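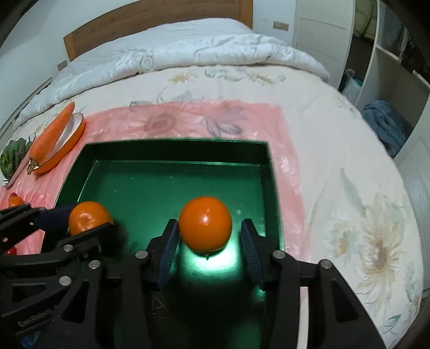 Figure 1. Right-hand gripper open around an orange in the green tray, bed test station.

Two-Handed Fruit Handling at Home: Project Report
Dwayne Oyelaran

1. What I set out to do

The project plan, written in April in a spirit of optimism, promised a pair of grippers that could move soft fruit between a tray and a plate without leaving a mark on it. It also promised a purpose-built test bench. The bench became a bed. It is the largest flat surface in the house, and dropped oranges land on it quietly.

My own share of the work was the handling routine, the finger pad tests and the log sheet. I called the whole thing Skellach, after rejecting several names that were worse.

2. Set-up

The tray has tall dark green walls and does most of the clever work. Without walls, an orange that is nudged a little off centre simply leaves. With them it rolls into a corner and waits to be tried again. Plates stand behind the tray on a pink sheet, with a carrot on one and leafy greens on another for the later rounds.

Each jaw of the gripper in Figure 1 carries two ridged pads that face the pads opposite. The routine is dull on purpose: open wide, lower until the fruit sits between the pads, stop, close slowly, lift. The stop was added after the first evening, when I discovered that I close my hand while it is still moving and then blame the linkage.

3. Trials

I ran 200 lifts in all, in sets of 20, always with a rest between sets. The log allows three results: clean, slipped and "other". Other was meant to be rare. It came to cover the orange turning in the jaws, the two grippers knocking together, and one lift abandoned because my tea was on the quilt.

Slips came to 23. Most happened when one pad met the peel well before its partner and pushed the fruit along the tray floor. Centring by eye from directly above helped more than any change I made to the grip. The carrot needed its own approach, across the middle, as picking it up by the tip turns it into a pendulum.

4. Problems

A mattress is a poor reference surface. Kneel on one side and the tray tilts, so I now stand, and my back has been entered in the log under "other". Evening sets were also harder to judge, with glare on both the peel and the tray floor.

5. Next steps

Put a board under the tray. Repeat the carrot sets with the plate flat. Try a softer fruit, on somebody else's quilt if possible.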